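COMMUNIQUÉ DE PRESSE

« Le Passeur de Lolon », premier long métrage d'Ashley Ellwood, sortira en salles au mois d'octobre
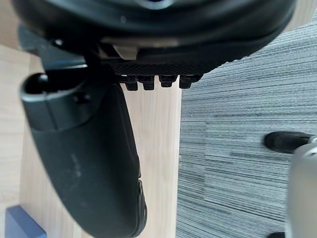 Funthorpe, le 18 mai 2018 – La société de production Hitano et le distributeur Sedgwick ont le plaisir d'annoncer la sortie du film « Le Passeur de Lolon », écrit et réalisé par Ashley Ellwood. Le film dure une heure et quarante-deux minutes. Il sera présenté d'abord à Funthorpe, dans la ville où il a été tourné en grande partie, et ensuite dans les salles qui ont déjà confirmé leur participation.

L'histoire

Lolon est un village au bord d'un fleuve large et lent. Il n'y a pas de pont. Depuis trente ans, un homme taciturne, Mathurin, conduit le bac d'une rive à l'autre. Quand la région décide enfin de construire un pont, on lui envoie une jeune ingénieure, Solveig, qui doit mesurer le courant et qui a besoin de son bateau chaque matin. Mathurin comprend bien que chaque mesure prise par elle le rapproche de la fin de son métier. Il accepte cependant de la conduire, car il est payé pour cela et car il n'a jamais refusé un passager.

Le film suit ces deux personnes pendant une seule saison, du premier brouillard jusqu'à la crue. Ils parlent peu au début. Peu à peu, Solveig apprend à lire l'eau sans ses instruments, et Mathurin commence à poser des questions sur les calculs qu'elle note dans ses cahiers. La question de savoir si le pont sera construit reste ouverte assez longtemps, et nous prions les journalistes de ne pas révéler la dernière partie dans leurs articles.

Un tournage au rythme du fleuve

L'équipe a choisi de tourner dans l'ordre du scénario, ce qui est assez rare pour un budget modeste. Le fleuve devait monter pour de vrai, et il a fallu l'attendre. Pendant 11 jours, aucune scène de bateau n'a pu être filmée à cause du niveau de l'eau, trop bas pour le bac. La réalisatrice a profité de cette pause pour réécrire les scènes de l'auberge, qui occupent maintenant une place plus grande dans le récit.

« Au commencement, je voulais faire un film sur un métier qui disparaît, explique Ashley Ellwood. Pendant les répétitions, j'ai remarqué que les acteurs étaient plus intéressés par la politesse entre les deux personnages. Ils se disent vous jusqu'à la fin, même pendant la crue. Alors j'ai suivi cette idée et j'ai enlevé presque toutes les disputes du scénario. »

Les dialogues ont été enregistrés en son direct, y compris à bord. Le moteur du bac étant très bruyant, plusieurs conversations ont lieu lorsque le bateau dérive, moteur coupé. Cette contrainte technique a donné au film quelques-uns de ses plans les plus longs, dont une traversée de nuit de neuf minutes, tournée sans interruption.

La musique est réduite à peu de chose : un harmonium, une voix de femme et, dans une seule scène, la fanfare municipale de Funthorpe, qui joue un peu faux et à qui la réalisatrice a demandé de ne surtout pas répéter davantage.

La participation des habitants

Le village de Lolon n'existe pas sur la carte. Il a été composé à partir de deux quartiers de Funthorpe et d'un ancien débarcadère situé plus au sud. Les habitants ont été invités à jouer les passagers du bac, les clients du marché et les invités de la fête. La production a reçu 1 189 candidatures, et 200 personnes ont été retenues comme figurants. Beaucoup ont porté leurs propres vêtements, choisis avec la costumière dans les armoires de famille.

Une souscription publique, ouverte pendant la préparation, a rassemblé 2 658 contributeurs. Leurs noms figurent tous au générique de fin, par ordre alphabétique, à l'exception de ceux qui ont souhaité rester anonymes. Hitano les remercie très sincèrement.

Sortie et projections

La première aura lieu en octobre au cinéma municipal de Funthorpe, en présence de la réalisatrice et des deux acteurs principaux. Une discussion avec le public suivra la projection. Une version avec sous-titres pour les personnes sourdes et malentendantes sera disponible dès le premier jour, ainsi qu'une version avec audiodescription dans les salles équipées.

Sedgwick organisera avant l'été deux projections réservées à la presse. Les demandes d'accréditation doivent indiquer le nom du média, le nombre de places souhaité et la langue préférée pour les sous-titres. Les exploitants qui désirent programmer le film peuvent s'adresser au même service. Un dossier pédagogique pour les lycées est en cours de rédaction et sera envoyé sur demande.

À propos de Hitano

Hitano produit des films de fiction et des documentaires, principalement de jeunes auteurs. « Le Passeur de Lolon » est sa première collaboration avec Ashley Ellwood, qui avait réalisé auparavant trois courts métrages.

Contact presse : Sedgwick, service des relations avec la presse, Funthorpe
Entretiens avec la réalisatrice : sur rendez-vous, en français ou en anglais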